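This folder keeps the notes for the paper squares activity from our craft table in Altness. Njoroge Makori started the notes and I am maintaining them now. If you want to repeat the activity, please read until the end first, it is short.

# Paper squares and glue stick

Version of Wednesday, June 22, 2022

## What is in the folder

- `steps.md`: the activity, written for one person at one table
- `log.csv`: 1,509 lines, one line for each gluing
- `words.txt`: the names we use for things, so that everybody writes the same
- `pictures/`: photographs of the table work

## The table

We work on a dark brown table. White paper is easy to find on it, and glue which went over the edge of the sheet is also easy to find, unfortunately. The marks on the top are old and we do not try to polish them away. Please wipe it with a damp cloth and let it dry fully before you put down paper.

## Glue sticks

Any ordinary glue stick is fine. The cap should close well. We write "cap" for the part which comes off and "tube" for the part which stays in the hand. Older lines in the log say "lid", and this has the same meaning.
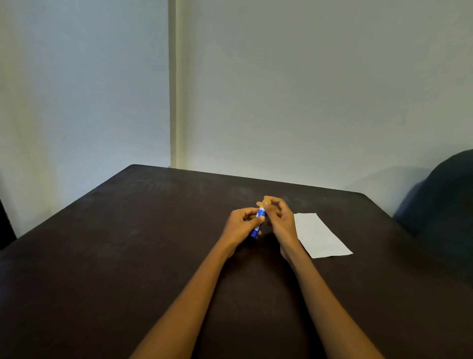 A stick which was left open for one night has a hard skin on top. Cut the skin off with a piece of card and rub the stick on scrap paper until it is smooth again. If it still makes crumbs, throw it away and write `dry` in the log.

## Paper

Plain white, not glossy. We cut 100 squares at one time and keep them flat under a book. Squares with a bent corner go to the scrap box named Mushi.

## Holding and gluing

Spread the fingers when you hold the sheet. If you press with only one finger, the paper turns around it and the glue line becomes crooked. Begin in the middle and go out to the edges. One thin layer is enough.

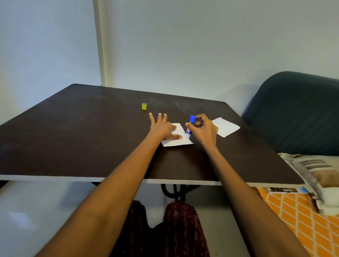

Grorum wrote to us that going out over the edge makes the table sticky for the next sheet, and asked for a sheet of newspaper below. I tried it for 12 squares. The newspaper moved together with the square, so I went back to the bare table and I wipe more often. Both ways are allowed, only write in the log which one you used (`bare` or `news`).

Turn the stick down before you close it. If it is too high, the cap presses it flat and the glue collects inside the cap. 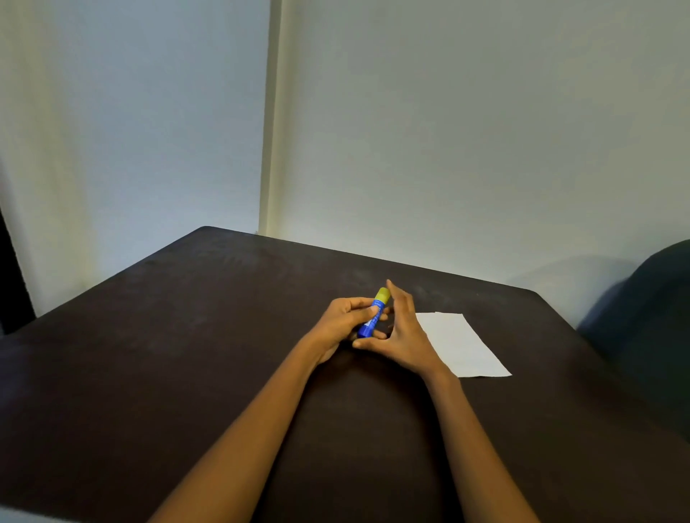

## Columns in the log

| Column | Meaning |
|---|---|
| `sheet` | number of the sheet |
| `surface` | `bare` or `news` |
| `stick` | `good`, `soft` or `dry` |
| `note` | free text, can be empty |

Almost 3 pages of paper notes from November are not typed yet. They use the old Fenik numbering for sheets, so do not mix them with the present file.

## Corrections

Send them as a plain text file and say which line is wrong. I answer slowly but I read everything.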